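Sorting loose cables at the bench

Malletard workshop notes, sheet 5. Revised 6th April.
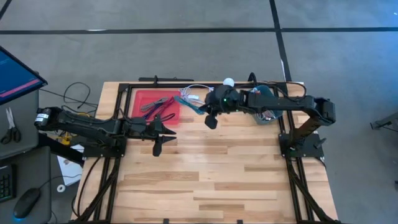 Loose cable is best sorted by weight before it is sorted by type. Heavy mains and data leads will crush fine wire if the two are stored together, and small connectors catch in anything looped around them. Clear a space on the bench and put the thicker leads in a shallow tray. The red one on the left holds a bundle in grey, dark purple and red, laid in loose loops across the bottom. Fine white wires with small connectors stay out on the wood, to the right of the tray, until they have been separated.

To free a tangle, work from the connectors inwards. Hold the plug body, never the wire, and open the knot with a fingertip or a blunt plastic spoon handle. Pulling on both ends tightens it.

Coil each lead in the direction it already wants to turn. A loop the width of a hand suits most thin leads - anything tighter strains the core near the plug. Fasten with a hook-and-loop strip and leave enough slack for the coil to shift.

Label at both ends. Paper tape lifts within a year or so, but the Skokwood cloth tape holds well if pressed down on a clean, dry sheath.

Storage: Peltano drawer 168 for fine wire, Mokgethi box 985 for mains leads. Check both in May and discard any lead with a split sheath or a bent pin.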